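I bought the Ikeck ember spray kit in October, after the second evacuation warning of the season, and I've had it mounted on the house long enough to have opinions. Piras, the company behind it, sells it as wildfire protection for the whole home. I'd call it a sprinkler system with a good sales page.

You get 3 brass heads, a length of hose, roof clamps and a small electric pump. Charalambos Lambrakis, who does my gutters, helped me set it up in an afternoon. The clamps are solid and I have no complaints about them. The hose kinks if you look at it wrong. The manual covers two roof types, and mine is neither.
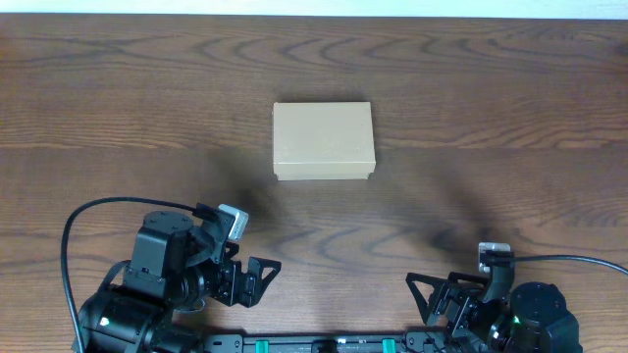 Then there's the water. My tank holds 1,000 gallons and the pump went through 576 of them in about an hour, on a calm evening with no fire anywhere near us. In the kind of wind that carries embers, I'd expect a lot of that spray to end up in the neighbor's yard. Piras says to start it "well before arrival," but gives no times. The pump also runs off house current, and the power here gets shut off on red flag days. The battery backup costs extra. So does the phone app, Titico, after the first year.

I asked customer service for test results from a real burn. They sent me a brochure.

Does it wet the roof? Yes, most of it. The north corner stays dry whatever I do with the heads. The older Preruvus kit my brother-in-law has covers less but runs off a gas pump, and I'd take that trade.

If you have money for one thing this year, clear your brush and put fine metal mesh over the vents first. I'm keeping the kit, since I can't return it once it's been drilled in. Two stars, both for the clamps.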